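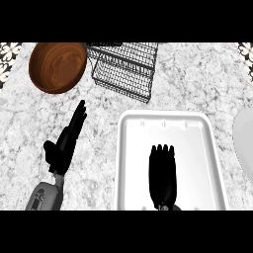 The simulated counter in the Enda demo: dish rack at the back, white tray in front, one hand on each side.

Review: Enda training simulator, open day at Lustier

I went to the open day at Lustier in May, mainly to try Enda, their program for practicing two-handed robot work in a simulated kitchen. I teach automation in a technical school and we have a small budget for software, so I wanted to see it before I ask anybody for money. I stayed from the morning until 4 p.m. and used the program myself in two sessions. What follows is my opinion as a teacher. I am not a researcher, and I did not pay for the visit or receive anything for this review, except lunch.

The visit

The Lustier building is easy to find if you come by train and difficult if you come by car. Registration was quick. There were 19 people in my group, mostly teachers and people from small factories. Corrado Vitale led the demonstration. He spoke slowly and clearly, he answered questions when they came, and he let us touch things early. I have been to many demonstrations where the guests only watch a big screen for one hour, so I was glad about this.

He started with the kitchen counter task. The view is from above, close to what the robot itself would see when it looks down at its own hands. You have a granite counter, a wooden bowl, a wire rack, a tray, and the two black hands. The exercise is to take a dish from the rack and put it down in the tray without hitting the rim. It sounds like a child's task. It took me most of the first session.

How it feels to use

You hold one controller in each hand and the robot hands follow. The delay is small and after some minutes I did not think about it. The left hand was more difficult for me than the right one, but this is also true in my real kitchen.

The most difficult part is depth. When you look from above, it is hard to judge how high the hand is over the tray. The surface is white and shiny, and it gives the eye very little help. I pressed the fingers into it many times when I believed they were still in the air. Mr. Vitale told us that most beginners do the same, and he showed us a second view from the side, which you can open with a button. I wish this view were open from the beginning. For a student who is alone with the program, the button is not easy to find.

The picture itself is good enough. The stone has its gray spots and the wood of the bowl has a visible grain. Even the wall tiles have an ornate black-and-white pattern, of which you see only a little in the corners. The light is very even. I would like an option for worse light, because a real workshop never looks so clean, and students should learn this too.

One thing I did not like is the black bands over and under the picture. They take a good part of the screen, and they hide some of what you work with. The bowl and the rack are both cut at the top, and the tray continues down where you cannot see it. I looked in the menu for a setting to remove them and found nothing. A woman near me had the same complaint, and it was written down on the feedback sheet.

The behavior of objects

Rigid things behave well. If you push the bowl, it slides and stops in a natural way. Dishes are a little too light, in my opinion, and they turn too easily when you hold them by the edge. The wire rack is the weak point. Twice a finger of my robot hand went into the mesh and stayed there, and I had to start the task again. After the second time I asked for help, and I was told to open the hand fully before I pull back. This worked. It should be written in the manual.

The score at the end goes up to 100 and is calculated from time, contact force and where the dish finally lies. I never understood how much each part counts. For a class I would need this information, because students will ask me in the first five minutes.

Compared with Greco

At our school we have used Greco for some years. Greco is older and less beautiful, but it starts faster and it runs on our old computers without problems. It has only one arm. If your lessons are about picking and placing with one arm, I see no reason to change. Enda is for people who want to teach how two hands work together, and here it is clearly better. I could hold the tray still with one hand and put something in it with the other, and this cannot be done in Greco at all.

In the afternoon there was also a short talk about Ziletti, the set of lesson plans that is sold separately. I looked through the printed copy. The exercises are in a good order, but the texts are long and some pages need an editor. I would write my own lessons.

What I would tell another teacher

Go to the open day if they have another one, and ask for a place in the morning, when the room is quiet and you get more time with the controllers. Bring your glasses if you need them for the screen. Try the side view immediately. Ask for the school price on paper, as I only received it by voice and I am still waiting for the email.

I will request one license for the autumn term and keep Greco on the other machines. If the bands are removed and the rack problem is repaired in the next version, I will ask for more.

My rating: four stars of five. Lunch was also good, with a very nice lentil salad.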